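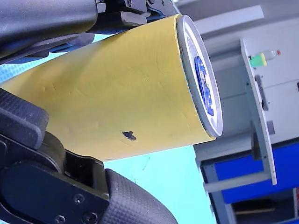

An afternoon with the Tomar cell at Braltus
Posted 1/31/26

I had been promising myself a trip out to Bollstead ever since my brother-in-law mentioned that Braltus opens its workshop to visitors a couple of times each winter, and this time I finally got my name on the list. There were 19 of us, a nice mix of retired machinists, two teachers, and a few families with older kids, and there was coffee waiting when we came in (good coffee, too, and more cookies than we could get through, though we tried).

Most of the group went off to see the molding side, but I had asked ahead of time if I could stay with one machine for the whole visit, and Devendra Gautam very kindly said yes. The machine is a handling cell they call Tomar. It picks up ordinary things - cans, boxes, bottles - and sets them down again, over and over, so the people there can find out what wears and what slips. Devendra has looked after it from the day it was bolted down, and he talks about it the way my uncle used to talk about his tractor, with a lot of affection and a fair amount of grumbling!

Starting up

The morning start takes him 26 minutes if all is well. He wipes the fingers first, before any power goes on, with a dry cloth and then a barely damp one. After that he runs a bare hand along the cables, feeling for any spot that has gone stiff, and only then does he wake the arm and let it go slowly through its home positions. I asked if the slow part could be skipped. He laughed and said he'd skipped it once.

Then comes the can. Every session starts with the same sort of grip check, a big yellow can with a blue pull tab, held sideways between the fingers. The can has had a life, with creases and small dents and a black mark on the side with scratches all around it, and I rather expected Devendra to tell me it was due for replacement. He likes it as it is. A brand new can is too easy, he told me, and a dented one shows him right away if one finger is closing ahead of the other. He watches the rim as the grip tightens, and if it tips he goes back and adjusts before doing anything else.

The fingertips themselves are worth a close look if you ever get the chance. The curved black cover has a fine grid-like texture all over it, a bit like the grip on a good kitchen tool, and that texture is what he spends most of his time worrying about. Once it goes smooth in one place, the light things start to slide. He changes the covers at 4,000 grips whether they look tired or not, and he writes the change in a paper notebook that hangs on a string, with the computer log as a backup to the notebook and not the other way around.

Screws and wrapping

After the coffee break Angelica Lacson took over, and I think I learned the most from her. She does the repairs. She gave us a little tour of the gripper with a pencil as a pointer, starting at the flat bracket beside the padded housing, where the black screws are, and going on down to the pin and the plate with the odd cutout shape. Screws work themselves loose on a machine that does this much opening and closing, so she puts a wrench to them at the end of each week and marks any that moved.

One part of the gripper was wrapped in something crinkled and silver-gray, all torn and ragged along the edges, and one of the teachers asked about it. Angelica said the wrapping takes the scuffs so the parts under it don't have to, and that she would much sooner peel off a shabby layer than order a new pad and wait for it. She is picky about how it goes on, though. It has to stay clear of the joint, and she opens and closes the fingers by hand a few times to be sure it doesn't catch.
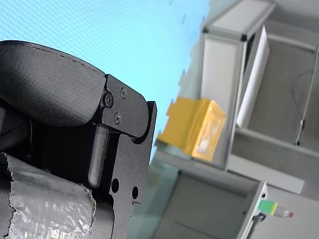

If you want to go

The next open afternoon will be in December, so there is plenty of time to get on the list. Parking is behind the building, and the entrance is the small door on the left, not the glass one in front, where I stood knocking for quite a while. Wear flat shoes and leave the scarf in the car.

Ask to see the shelf of spare parts for Soria, the older cell next door, too. I ran out of time for that one, and Angelica says some of those parts have been waiting 13 years for their turn.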